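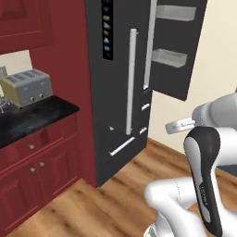
I've been running Plellus for a few months now as the setup tool for my simulated kitchen cell, and I finally have opinions worth typing up. If you haven't used it, it's the layer that sits on top of the simulator and handles the boring half of the job: where the arm is mounted, what the joints and doors are allowed to do, how everything goes back to its starting place between runs. My test job is the refrigerator. It's a good one, because a fridge like this has a tall bar handle on the main body, another on the swinging door, a drawer handle down low, and door bins that stick out right where you'd like to put your wrist. With the right door swung open toward the arm there's a lot less room than you'd think from the floor plan!

I bought the single-seat license, which was $496, and then talked myself into the Curkosetti kitchen pack for another $80. More on the pack in a minute (short version: pretty, a bit lazy in spots).

Installing was painless. I had it going on my desktop in one evening, and most of that was the download. The first real chore is placing the base, and this is where Plellus earned its money. You drag the arm to a spot on the floor, tell it which handles it has to get to, and it shades the floor green or red depending on whether the arm can reach them all with the door at every angle. My first guess was solid red. I'd parked the arm nice and square in front of the fridge, like a person would stand, and the door swept straight through the elbow. Sliding the base over and turning it a little fixed that, and I'd never have found the spot by poking numbers into a text file — which is how I did it with Dimness for two years.

Door hinges are the next thing. Every hinge gets a card with friction, end stops and a little "catch" value for the seal. The catch is set to zero out of the box. Change it! With no catch the door drifts open if the arm so much as brushes it, and you'll spend an afternoon blaming your gripper settings like I did. I also bumped the friction on the freezer drawer a good bit. There isn't a right number in the manual, so I went by feel, pulling on my own freezer at home and comparing. Very scientific.

Calibration check is a button. You press it, the arm goes out to a set of points, and you get a report telling you how far off the fingers were at each one. I run it every time I touch the base or swap a gripper file. The report is plain and easy to read, but it only saves the latest one, so if you want a history you have to copy the file yourself before the next check. I've lost a couple that way and grumbled each time.

Now the upkeep, which reviews never seem to cover. A simulated cell doesn't get dirty but it does rot. Things creep. After a long batch (mine are usually 400 resets) the toaster on the counter would be a hair away from its starting place, and by the end of a weekend it was a lot more than a hair. Plellus has a "pin on reset" box for loose objects and I'd missed it completely because it's in the object menu, and I was hunting in the reset menu. Tick it for anything that isn't part of the task. I do a full rebuild of the scene once a week too, and that takes 19 minutes on my machine, so I start it and go eat.

I did have one real breakdown. The September update changed how collision shapes get built, and overnight the door bins turned into solid blocks. The arm refused to go anywhere near them. The fix was opening the door model, deleting the old shape and letting it make a new one with the hollow setting on, both bins, then calibrating again. Support answered the next morning and knew all about it. A line in the release notes would've been nice.

About the Curkosetti pack. The looks are great — dark red cabinets, glossy black speckled counter, warm wood floor. The fridge door and drawers were set up fine. But some of the cabinet doors in my copy came in with no hinge at all, so they're basically painted on until you add one by hand. Not hard, just tedious, and for $80 I'd expected them to swing.

Wi sells a cheaper tool that does some of this, and I tried the demo. The placement helper is okay, but it won't show reach with a door partway open, and for me that's the whole ballgame.

Four stars for Plellus, three for the pack. I've already renewed the one and I'm holding off on the second Curkosetti kitchen until somebody confirms the cabinets open.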